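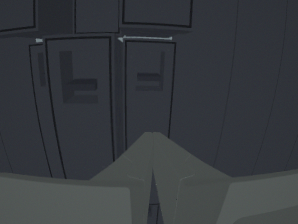
Up at 5:40, coffee, no breakfast. Bench by half six. Want to get this down before I forget which numbers I changed, because last April I didn't write anything and paid for it.

So. Cell two, the simulated one, the twin of the Rukach arm downstairs. Job for the week is getting the gripper to sit right in the model so the kitchen task stops failing on the grasp. Real arm had its fingers swapped for the Adamczyk pair and whoever did the swap didn't touch the model. That whoever was me. Fine.

First thing, opened yesterday's log. 2,337 steps and then it stops. No error, just stops. Ran it again, same seed, 2,244. Same seed should mean same number!! Spent an hour on that before anything else. Was the physics thread count, left on auto. Pinned it to one. Slower but at least it repeats.

Then the gripper camera. In the wrist view the fingers come up from the bottom and meet at the seam, closed, cabinet fronts behind. That part looks right to me. Seam is a thin line and there's no gap along it, so the closed position is OK or close enough. Below the seam they open into the wedge and you can see dark through it, same as the drawing. What I can't tell from the wrist view is depth. Tip overlaps the bottom of the right lower front on the screen and that could be a centimeter off it or ten. Need the side view. Side view is broken (separate problem, see list).

Cabinet colors are awful by the way. Dark gray on dark gray, black outlines. The blocky dark shapes on the lower fronts, I kept squinting at them. Shadows, I think? Or handles with the wrong material. Turned the screen brightness up all the way, no better. Asked Sławomir Michalski and he said the asset came from the Usara pack and the materials in that one load wrong if the path has a space in it. Our path has a space in it. Of course it does. Haven't moved it yet, everything else points there.

Finger length: model had the old pair. Measured the Adamczyk ones twice with the calipers, entered the new length, reloaded. Then the tool center was off becuase it's a separate field and doesn't follow the finger length. Changed that too. Wrote it on tape on the monitor: CHANGE BOTH.

Lunch standing up. Soup, burned my tongue.

Afternoon was the joint limits. Closing force in the model was set way too high, so the fingers push into each other a little when they shut and then the whole hand jitters. Not enough to see in a still but it's all over the force plot. Brought it down in small steps. At 5 the jitter goes away. Below that it drops the test block. Leaving it at 5, moving on.

Also mimic joint. Right finger is supposed to copy the left and there was a lag, one step behind. Tiny but when you close fast the left gets there first and nudges the block over. Found a flag for it in the config, undocumented, commented out by someone with a note saying "dont". Tried it anyway. Worked on three tries, fourth one the right finger went through the hand and off into space. Put the comment back. Added my own note under the first: "really dont".

Checked collision shapes after that. Fingers are fine, simple hulls. The housing was using the full visual mesh, thousands of little triangles for no reason, no wonder it crawls. Swapped in two boxes. Noticeably quicker right away. Should have done that one first, would have saved me the morning.

Went downstairs around four to compare with the real thing. Wiped the finger pads, one screw on the left finger a quarter turn loose, blue threadlocker and tightened. Greased nothing, not due. Homed it twice. Real arm homes a hair to the left of where the model thinks home is. Not sure yet if that's the model or the mount. Pivach people mounted it and their sheet gives no tolerance. Emailed them, no reply.

Still to do:
side view camera, shows black
move the Usara folder, fix every path (ugh)
home offset, measure with the dial gauge, not by eye
ask if the second pair of fingers ever arrived
save the config somewhere that isn't my desktop

Started the long run at ten to seven with the new force and the box housing, same seed as this morning, threads pinned. Left it going. Missed the early bus, got the next one, writing this on my knee so excuse the handwritng when I type it up. Head hurts. Need milk, and call Mom back.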